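Borbély Tonight: questions about the complaint and the host's absence

Updated 12 June 2026

What is this page for?
Readers keep writing in about the same few points, so the answers are collected in one place. It covers the workplace complaint at Helletti, the radio network that carries Borbély Tonight, and what it means for the show.
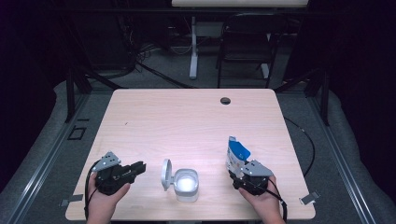
Who made the complaint?
A former segment producer who worked on the show for 11 months. Her name has not been made public, and we won't print it unless she asks us to.

What does it say?
The filing runs to 48 pages. It says the host made repeated remarks about her looks in front of guests, and that she was dropped from the evening shift after she raised it with a manager. The host denies both claims through his lawyer.

Is he still being paid?
Helletti says he is on paid leave. It has not given an end date, and his contract is not public. 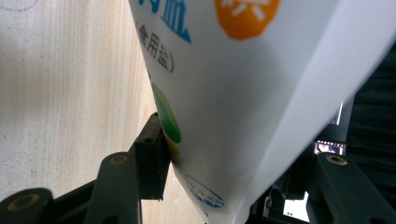

The same goes for the two staff members who asked to be moved to other shows in June. They are still employed, and the network says their pay has not changed.

Who is filling in?
Guest hosts, booked a week at a time. Stations in the Fultstead area are running repeats on Fridays instead.

Who is looking into it?
Bevico, an outside firm hired by the network. It reports to the network's board — not to the show's managers. Helletti has not said if the findings will be released. 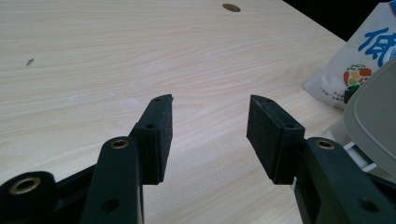 Bence Kovács
Media Reporter

Can listeners comment?
The network has a feedback line and says it logged 1,319 messages in the first week. We have not seen them.

Will you update this page?
Yes, when there is something confirmed to add. Older answers stay up, with changes marked.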